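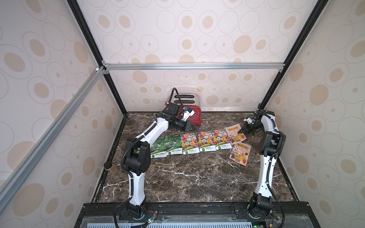 Are people in the Clarkeck savings program sticking with it?

Most of them are. Of the 123 households that opened an account when we launched, all but nine were still paying in at the end of February, and we're thrilled with that.

Progress report to the Allwood Fund - second period
Prepared by Gavin Guthrie
3 min read

The big news this time is the move to monthly payments into short-term deposits. When we started, most members wanted to keep everything in a plain account where they could get at it. Fair enough! But after the evening sessions in Barasa, a good number asked how a fixed deposit works and what happens if they need the money early, and we now run a regular hour on just that question.

Réjean Chisholm rewrote the handout on early withdrawal penalties, and it's a huge improvement (two pages, large type, a worked sum on the back). Members take extra copies home for their parents, which we love to see.

Spending is on track. We have $3,877 left in the training line, and we'd like to carry it into the next period to pay for sessions in Lirnari, where the hall is only free from 6 p.m. and we need a second trainer.

Two things are running behind. The text reminders still go out a day late for anyone who joined through the Barasa office, and the phone company has the ticket. The comparison sheet of deposit rates also needs a fresh check before we print it again - rates moved twice while we were drafting it.

Next up is the session on debt and savings side by side, meaning whether to clear a store card first or keep building the deposit. Members have been asking for it since the launch, and Réjean already has a draft. We'll send you a copy with the next budget sheet.

Related items
First progress report: opening the accounts
Early withdrawal: what it costs you
Lirnari session plan
Budget sheet, training line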